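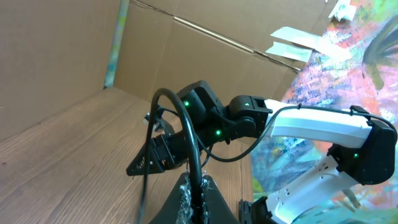 Gornbridge Home Workshop Forum > Finishes > Oil vs. film finish on a workbench top

ilgin_e
Posted in October, 16 replies

I have a beech bench top, flattened and sanded to 120 grit, and I need to decide on a finish. The options are boiled linseed oil in two or three coats or a wiping varnish, thinned 1:1 for the first coat. The bench gets used for glue-ups and a bit of electronics. The shop is unheated and humidity swings a lot between seasons. I care about glue release and about being able to repair one spot without redoing the whole top. Shine is not wanted.

Ilgın Ersoy

pbrunner
Oil. Two coats, wipe off everything that has not soaked in after 20 minutes, wait a day between coats. A film finish makes the top slick and a planing stop is then doing all the work. Lay the rags flat outdoors to dry, never balled up in a bin.

lachance_b
Disagree with pbrunner on the first part. Oil alone does very little against water vapor. I had an oiled top in a garage in Duleck and it moved as much across the grain as the bare offcut I kept next to it. Thinned varnish, two coats, scuffed with a gray pad, is not slick. It also gives better glue release.

pbrunner
Neither one stops movement over a season. A film slows the exchange, and that is all it does. If the top is fixed so it can move, the rate hardly matters. How is yours attached, ilgin_e?

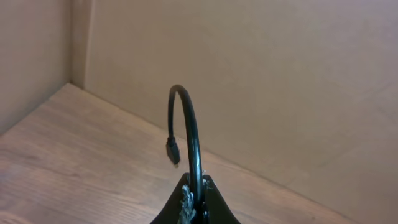 My own top is on slotted brackets at the back and fixed screws along the front edge, so all the travel goes to the rear. It has been that way through several winters with no splits and the front vise still lines up.

ilgin_e
Lag bolts through oversized holes, washers underneath. Front row is tight. So similar to yours.

a_ackah
Then movement is handled and the question is only surface. For glue release, paste wax over either finish works. Wax over oil needs to wait until the oil has cured, a week at least in a cold shop. Do not use anything with silicone in it. It gets into the workpiece and you will see fisheyes in the next finish you spray.

lachance_b
Wax makes it slicker than varnish does. That contradicts the argument against varnish two posts up.

a_ackah
Only if it is left thick. Buffed hard it is close to bare wood. I wax the glue-up end only and leave the planing end alone.

abawa306
One thing missing from the first post: finish the underside the same as the top. Same product, same number of coats. I skipped it on a maple slab and got a cup I could slide a coin under. Flattening it again cost me an afternoon and a lot of sanding belts.

Also, 120 is fine. Going finer on a bench gains nothing.

pbrunner
Agreed on the underside, although I would call it cheap insurance. I have seen tops finished on one face only that stayed flat.

lachance_b
And I have seen plenty that did not.

ilgin_e
Thanks. I tested both on an offcut from the same board. PVA left overnight came off the varnish in one piece with a scraper. On the oil it came off too, but pulled a few fibers at one end. A pencil line wiped off the varnish and stayed faintly on the oil. The varnish did feel smoother under a board, even after the gray pad.

Leaning toward oil anyway, for the spot repairs, with wax at one end as a_ackah does.

a_ackah
Cut the offcut in half and keep both pieces in the shop until spring. You will want to see how each one looks after a damp winter.

abawa306
What oil are you buying? The raw kind takes weeks to dry at low temperatures. Check the can.

ilgin_e
Boiled, from the paint counter at Lelton. Underside goes on first, tomorrow at 8 a.m. if the shop is above 50 degrees.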